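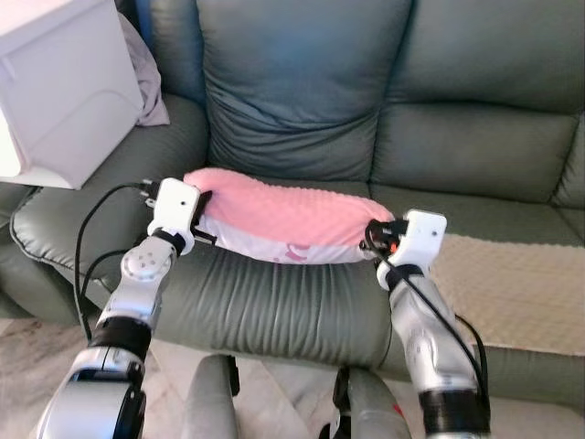

Pink cushion, sofa behind

Wanted: people to play, score and write for Horkberg baseball this summer

1 February 2020 | 4 min read | 60 shares | 7 comments

The new season is getting close, the gloves are coming out of the cupboard, and we need more people! Horkberg Baseball is looking for players, scorers and writers for the summer league, and you can sign up for any of those (or for all three, as Reynaldo Pangilinan did last year, though he did once have to leave the scorebook on the bench to go and pinch-run).

We play in a small league with Stumard, Fikre and Stundar. Every club plays the others home and away, then there's a cup in August, when all the clubs come to our ground and we start early and finish when the light goes. The standard is mixed. Stundar have a couple of pitchers who throw properly hard, and Fikre hardly ever drop a fly ball, but every side also has people who picked up a bat for the first time last spring. We came third. We were one hit away from second, with the bases loaded and two out against Stumard, and yes, we still talk about it.

Players

We'd love to hear from outfielders most of all. Our left fielder has moved away and our centre fielder has been covering both positions with his legs, more or less. If you've played cricket, rounders or softball you'll already have a feel for judging a high ball, and we can teach you the rest: when to throw to the cut-off man, how to back up a base, why you don't dive for everything. A left-handed first baseman would make us very happy too. And if anyone out there likes catching, please get in touch tonight.

You don't need your own kit. The club has bats, helmets, catcher's gear and a box of gloves, including two for left-handed throwers. Bring trainers or football boots (no metal studs) and a drink. Players need to be 16 or over, and men and women play on the same team.

Winter practice is indoors at the school sports hall, mostly throwing, short hops and swings into a net. Once the ground dries out we move outside and start hitting for real. Come to two sessions before you decide anything. After that the fee is 60 for the season, which pays for balls, the ground and your shirt. Students pay half.

Scorers

I can't recommend this job enough. You get the best seat, you learn the game faster than anybody in the field, and people bring you tea. We still score on paper, in pencil, with a line for every batter and a little diamond for every trip round the bases. It looks like code for the first two innings and then it clicks.

Ramil Lagman runs the scoring and will sit beside you for as many games as you like before you do one alone. He has 236 of our old scoresheets in ring binders, going back to when we played on the sloping field behind the swimming baths, and he'd also like help typing them up. That part can be done from home in your own time. Some of the handwriting is dreadful, and there's a whole season when whoever had the pencil wrote everyone down by nickname, so patience is useful. Our aim is to have career batting averages for everyone who ever played for Horkberg, even the chap who came up once and was hit by the pitch. 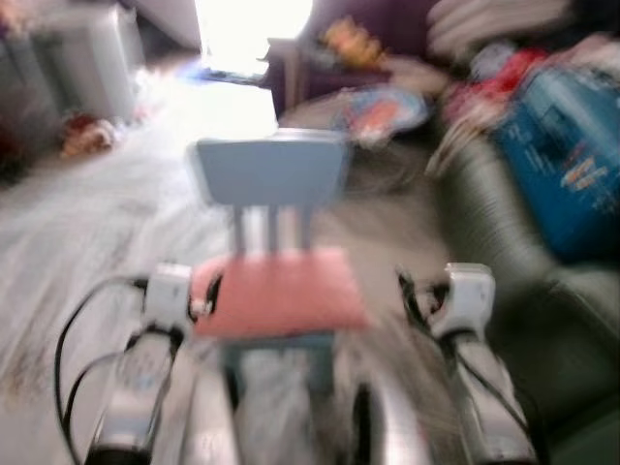

Small chair with a blue back and a pink seat

Writers

Match reports for the club page, 200 words each, sent in by the evening after the game. Funny is fine. Fair to the other side is a must, as they read them too. We'd also like a few longer pieces over the summer, such as a look at how Stumard turn so many double plays, or an interview with one of the umpires. You don't need any experience, and Reynaldo will look over your first few before they go up.

How to join in

Send a message through the contact form with your name, which of the jobs you fancy and whether you've played before ("no" is a perfectly good answer). Ramil replies to everyone, usually within 7 days. If you only want to watch a practice first, say so and we'll send you the hall times and tell you which door to use, as the front one is locked in the evenings.

Under-18s need a parent or guardian to fill in the second page of the form as well.

Shares: 60 | Comments: 7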